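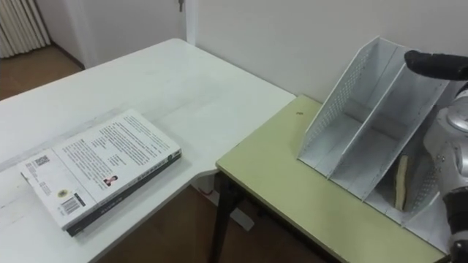
가구·침구 유통업체 시로우(Sirow)가 드렌스테드(Drenstead)에 본사를 둔 매트리스 제조사 폴비(Polby)를 인수한다. 두 회사는 16/03/2020 각각 이사회를 열어 인수 계약을 승인했다고 밝혔다. 인수 금액은 공개되지 않았다. 이번 거래로 시로우가 운영하는 매장은 기존 19개에서 29개로 늘어난다. 폴비가 직영해 온 10개 매장이 그대로 넘어오기 때문이다. 시로우는 매장 통합에 맞춰 제품 안내서도 다시 만들 계획이다. 흰 책상 위에 엎어 놓은 두툼한 책처럼 뒤표지에 QR코드를 넣어, 고객이 휴대전화로 품목별 재고와 배송 가능 날짜를 확인할 수 있게 한다는 것이다.

폴비는 스프링 매트리스와 침대 받침을 주로 만드는 회사로, 드렌스테드 외곽에 공장 2곳을 두고 있다. 두 공장과 직영 매장에서 일하는 직원은 모두 1,864명이다. 시로우는 고용을 전원 승계하고 근속 기간도 인정하기로 했다. 다만 본사 구매팀과 물류팀은 시로우의 해당 부서와 합쳐진다. 합쳐진 부서의 근무지는 아직 정해지지 않았다.

시로우의 가얀 베굼 대표는 발표문에서 "그동안 매트리스는 전량을 외부에서 사 와서 팔았다"며 "직접 생산하게 되면 주문부터 배송까지 걸리는 기간을 줄일 수 있다"고 말했다. 시로우는 지난해 11월 폴비 측에 처음 인수 의사를 전달했고, 이후 실사와 가격 협상을 진행해 왔다.

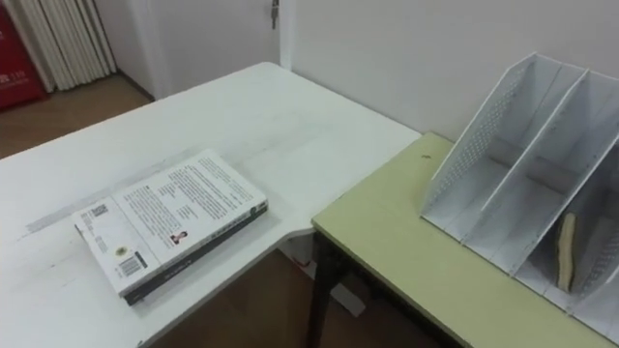
폴비라는 상표는 당분간 유지된다. 기존 직영 매장의 간판도 올해 안에는 바꾸지 않는다. 시로우는 내년부터 상권이 겹치는 지역을 중심으로 매장 이름을 차례로 통일하되, 제품에는 폴비 상표를 계속 쓸 방침이다. 시로우의 기존 매장에는 올가을부터 폴비 매트리스가 들어간다. 먼저 들어가는 품목은 싱글과 퀸 규격이며, 주문 제작 규격은 지금처럼 폴비 매장에서만 받는다.

이미 폴비 제품을 산 고객의 품질 보증은 달라지지 않는다. 보증서에 적힌 기간과 조건이 그대로 적용되며, 수리와 교환 신청도 기존 고객센터에서 받는다. 폴비 매장에서 발행한 상품권은 유효 기간까지 해당 매장에서 쓸 수 있다. 시로우 매장에서도 쓸 수 있게 할지는 결제 시스템 통합 일정에 따라 결정된다.

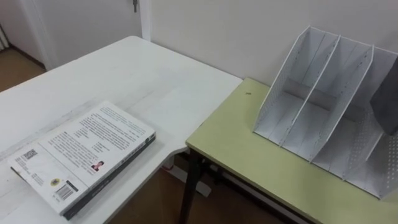
흰 탁자에 놓인 두꺼운 책. 뒤표지가 위를 향해 있다.

폴비의 나즈마 구나와르데나 생산 총괄은 인수가 끝난 뒤에도 자리를 지킨다. 그는 "공장 설비와 원단 거래처는 바뀌지 않는다"며 "납품 물량이 늘어나는 만큼 교대 근무를 조정하는 문제를 직원들과 협의하고 있다"고 설명했다. 외부 소매점에 대한 납품도 계속된다. 폴비 제품을 취급해 온 백화점과 지역 가구점에는 현행 공급 계약이 끝날 때까지 같은 가격이 적용된다.

침구 도매업체 문시(Munshi)도 한때 폴비 인수를 검토했으나 지난겨울 협상을 중단한 것으로 알려졌다. 문시 측은 이번 발표와 관련해 언급할 내용이 없다고 밝혔다.

인수 절차는 경쟁 당국의 심사를 거쳐 올여름 마무리될 예정이다. 심사가 끝날 때까지 두 회사는 매장과 온라인몰을 따로 운영한다.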